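20 April – cell notebook, two-arm cell

Correction to the heading style: Aled asks that we write the date as 20th April in all books, so from the next page I will do it like this.

Continuing the gripper comparison for the whiteboard task. Left arm has the angular jaw plates, right arm has the two-finger gripper. Controller is the Fekar on both sides, same gains as in January. I changed nothing in the arms, only the jaw force limit and the approach height.

The question for this week is simple. Which gripper should hold the board and which one should do the wiping? Until now we always let the left hold, but I think we did this by habit. Morenike asked me for a reason and I did not have one.

Set up before lunch with Amarachi. We lay the board flat between the arms and turn it a little for each run, so that the planner can not use the same path again. For the writing I use the red marker, some loops and letters without meaning. Please do not write real words on it, Titilayo spent a long time last month trying to understand a message that was not a message. 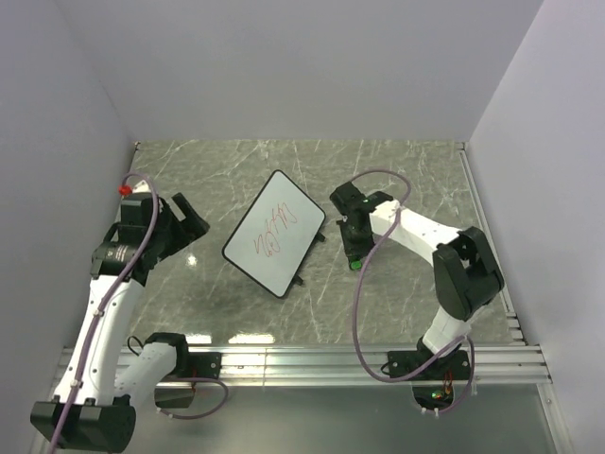

Board at a slant between the two grippers, red marker on it.

Runs with the left gripper holding: 15 in total. The jaw plates close well on the frame when they come from the long side. When they come near a rounded corner they slide, and the board turns a few degrees under them. I wrote down the force limit each time in the Cestano log. At 900 the board still moves when the other arm pushes. At 1273 it stays, but I do not like the sound of the wrist motor, and I will not go higher before Aoi has looked at it.

Runs with the right gripper holding: also 15. Fingers pointing down are easier for approaching from above, and the small black tabs on the frame are a good target for them. Amarachi had the idea to use the tabs and I was against it, because I expected the fingers to close on air. I was wrong in most runs. The failures were almost all with the tab on the far side, where the forearm must reach over the board.

Cables. The purple cable on the right arm makes a wide loop, and at the far reach I must watch that it does not come down on the board. The left one is held by the clips along the link and gives less trouble. I would like to route the right one in the same way, but then the wrist has less rotation. To discuss with Aled.

Camera. The marble top gives a glare spot near the board when the ceiling lights are on. The detector (the Rahman version, old weights) takes it for a corner of the board sometimes. I lost 43 minutes on this before I understood that the arm was going to the wrong place correctly. Switching off the front row of lights helps, but then the red writing is weaker in the image. Maybe a matte sheet under the board is better. Titilayo says there is one in the Arklow cabinet.

For now my opinion is right gripper holds, left gripper wipes. I am not sure about the wiping part, the jaw plates keep the eraser straight only when it is taken exactly in the middle – I have tried this just a few times and did not log it properly.

To do:
Aoi to check left wrist motor at the higher force limit
repeat far-side tab runs with lower approach height
matte sheet, then the same runs with all lights on
log eraser grasps in Cestano, with the offset from the middle
ask Morenike if the board may be fixed with tape for the wiping runs only

Arms parked, force limit on the left set back to 900.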